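July 16, 2022. Bench notes, cups and tray. Written up by me, corrections welcome from Elvia and Refugio (you know where the pen is).

Came in thinking I'd get straight to the cups and of course spent the first stretch fussing over the grid. The blue tape was laid by hand and it looks it! Lines lean, a few edges are torn, and one of the left verticals only starts partway up, so that column is more of a suggestion. Yolotzin wants it all pulled up and redone with a straightedge. I vote we leave it until the paper gets changed, the squares only have to tell us which row the tray goes in.

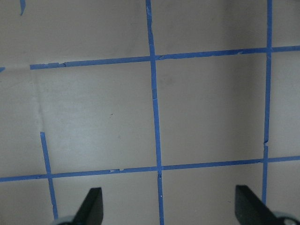 Anyway, tray position. Mirta's note from March says second row, right side, and I'm sticking with that. I tried it one row closer in my head and kept running into the same problem – no space left to set down a cup that's waiting its turn.

On to the cups themselves. I like the ribbed white ones a lot more than I expected to. The ridges give you something to hold on to, and you can tell at a glance which end is the bottom even when one is tipped way over. They're shiny though, and the highlights off the ridges bug me when I'm trying to judge the angle by eye. Braulio says he has matte ones in the Dinora box. Has anybody seen the Dinora box? 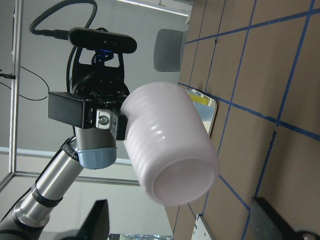

Still no agreement on what "put away" means. Refugio says any cup on the tray counts. I'd like them all upright, or at least all with the mouths the same way, or we'll be arguing over every single run. For now I'm writing "on tray" and "upright on tray" in separate columns and we can fight about it on Monday.
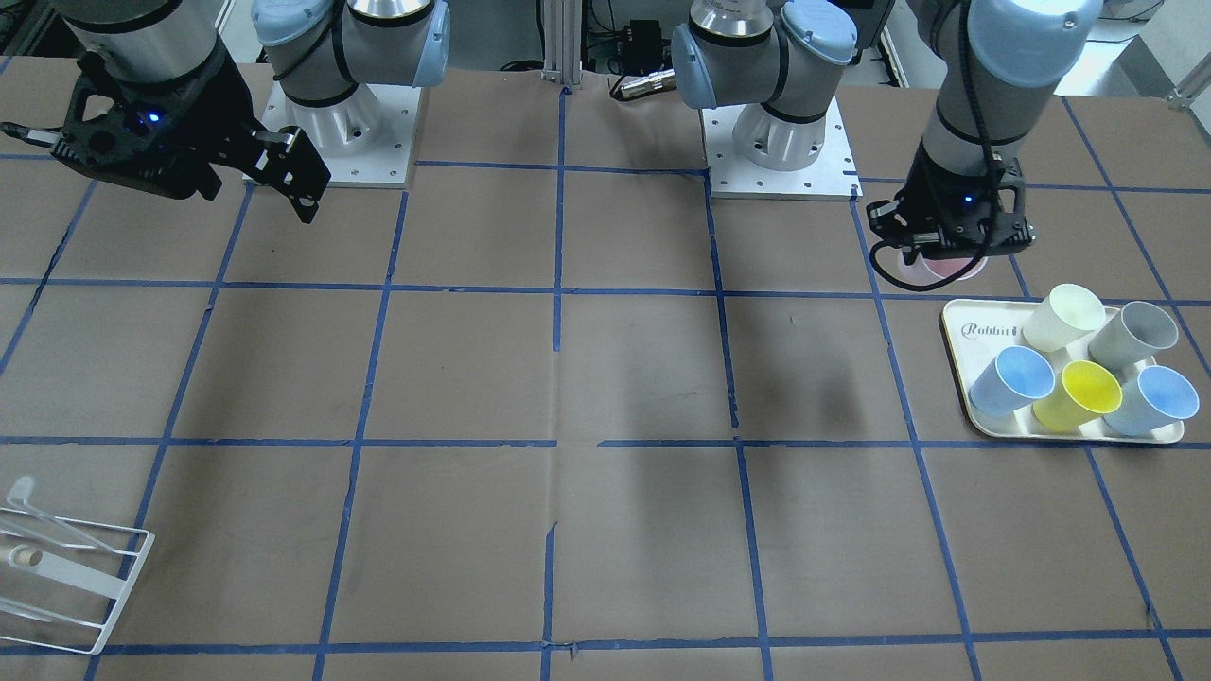 Rabbit tray, second row, five cups on it lying over or tilted. Pink one still in the left gripper.

To do: ask Mirta if there's a second tray the same size. Find the Dinora box. Buy tape, 3 rolls, same blue.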